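December, evening

Second day with the Hetach pair. I took the left unit and Bronwyn Rakena had the right, both of us working over the play mat. The plan was to compare the old finger pads with the softer set that Cokley sent over, using the same toys and the same order each time.

The old pads went first. They hold anything with a flat side and they hold it well. Soft packaging is harder for them. The jaws close, the plastic bunches up and it slides out at one end. I tried going in slower and that helped a bit. Bronwyn thinks the spring is too stiff for light things and she may be right, but I'd like to see the force log before changing it.

We got through 47 grasps before lunch and 171 by the time we stopped. Standholm wants 380 for the comparison, so there's more of this tomorrow.

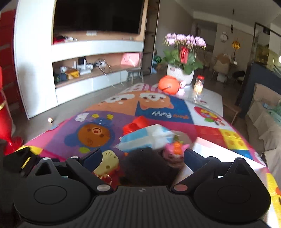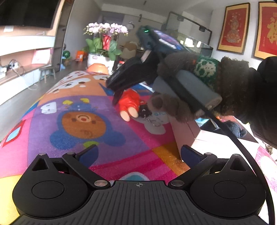

Small objects are still the weak point. Key rings are the worst, as they lie flat and the pads ride over the top. The trick is to come in at an angle and catch the thicker part first. Bronwyn is better at this than I am – she turns her wrist early and lets the jaws do the rest. I keep correcting at the last moment, and it shows in the tracking as a wobble.

The view from the wrist camera is wide enough for my liking, though things close to the jaws come out soft. Abdel Hamid asked us to try focus setting 4 and send him both versions. I did mine after tea and haven't looked at the files properly yet.

My thumb is sore from the trigger. The return is heavier on the left unit than on the right, and we swapped over for an hour to make sure I wasn't imagining it. Bronwyn felt it too. I've written it on the fault sheet for Cokley.

Batteries are on charge. Start at nine with the softer pads.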